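December, 6:40 in the morning

Outside temperature below freezing again. Boiler pressure fell overnight and I topped it up before coffee. Two pages of the Kvam notebook left, so this entry is short on margins.

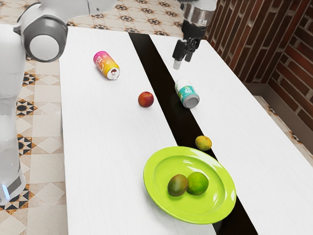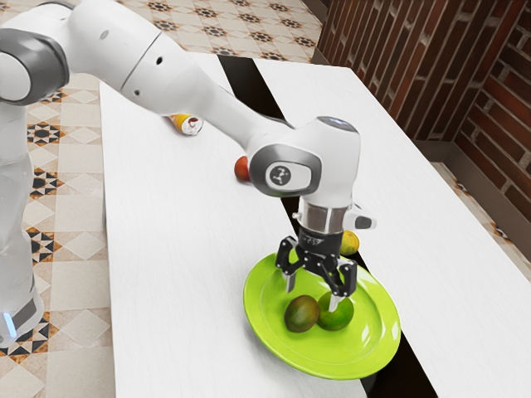
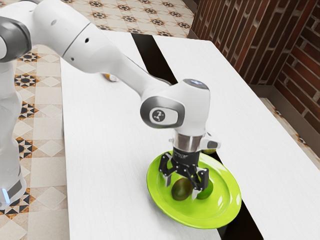
Spent the morning on the sourdough log. The rye starter doubled in less time than the wheat one, at the same hydration and on the same shelf, and I have no good account of it. Raphaël Chevalier thinks the flour is fresher than the bag says. I weighed out 457 g of the Flolgate rye, added water to match, and marked the level on the jar with tape. The trouble is reading the level. Dough the color of oatmeal in a pale jar on a pale counter has no edge to speak of, whereas the lime-green plate on the white tabletop is easy to find at a glance. I put a green saucer behind the jar and the next readings were quicker to take. Will do the same for the wheat.

Final dough came to 1,147 g after the salt. Divided it in 2, shaped both, left one in the cold porch and one by the stove. The stove loaf was ready first and spread sideways in the oven. Crumb even, crust too thick on the bottom. The porch loaf goes in tomorrow, with the rack one notch higher and no steam after the first ten minutes.

Randi Eide phoned at lunch about the grain mill. The stones need dressing and the spare part from Kostent has the wrong thread. She will try Sølve Nyberg, who has a tap set. I offered the bench vise.

Evening: washed the jars, changed the tape, fed both starters. Salt is low. The kitchen scale drifts by 2 g when the battery is down, so I must redo the small weighings.

Recent entries
Rye starter, first readings
Oven thermometer against the dial
Mill stones and what they wear to
Bread tins, cleaned and sorted

Contact | Copyright Åsmund Sjögren | Back to top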